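Progress report, portioning and weighing work, Windberg kitchen
April
Prepared by the project lead, Clukanness Food Access

1. Work in this period

The work covered by this report is the weighing of dry goods for the household parcels packed at Windberg. Black beans were taken first, as they are the item with the most complaints about short measure. Weighing is done on a table with a digital kitchen scale and a bowl.

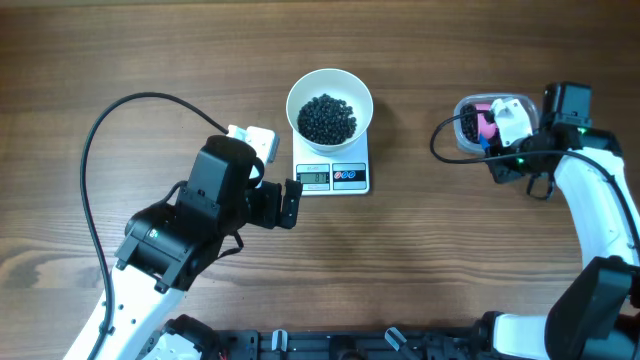
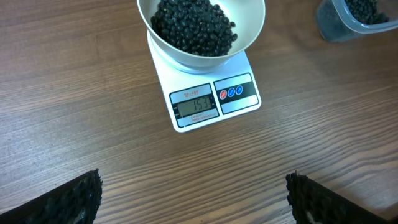 Black beans in the bowl on the scale, Windberg. The display in the second picture reads 153.

2. Equipment

The scale is a bench model marked SF-400. It was chosen because the display can be read from the front with a bowl in place. The bowl is wide enough to take a full portion without spilling at the rim. A second scale of the same model has been bought and is kept at Kneath as a spare. No other equipment was bought in this period.

3. Method

The empty bowl is set on the scale and the display is brought to zero. Beans are added until the target weight is reached, and the reading is written on the batch sheet before the bowl is lifted. A portion that reads more than 3 grams over or under target is corrected on the scale. Readings taken while beans are still being added are not recorded.

The earlier method used a scoop. Scooped portions differed too much from one packer to the next, and the difference was larger for beans than for rice. The scoop has been withdrawn for beans and lentils. It remains in use for oats until the target weights for that item are agreed with Sermont.

4. Output

Weighing sessions held: 12
Sessions with a complete batch sheet: 7
Bean portions returned for correction: 77

The incomplete sheets all come from the start of the period, when the zero check was not yet a column on the form. Portions from those sessions were packed and sent out but are left out of the accuracy figures. The revised form has the zero check as its first column and a space for the initials of the packer.

Most of the corrected portions were over target. The likely cause is that packers pour quickly near the end and the display takes a moment to settle. The written instructions now say to stop short of the target, wait for the number to hold, and finish by hand.

5. Problems

The scale switches itself off if it is left untouched between portions. When it is switched on again with the bowl already in place, the bowl is not counted, which is acceptable. When it is switched on empty and the bowl is added afterward, the weight of the bowl is included and the portion comes out short. One batch was reweighed for this reason.

Storage at Windberg is tight. Sacks are kept in the corridor store and carried in as needed, and this adds time at the start of each session.

6. Next period

Lentils and split peas will be moved to the same method. Target weights for oats are to be settled with Sermont. The batch sheet will be copied to Kneath so that both sites record in the same way. Spending is within the approved budget and no change to the grant is requested.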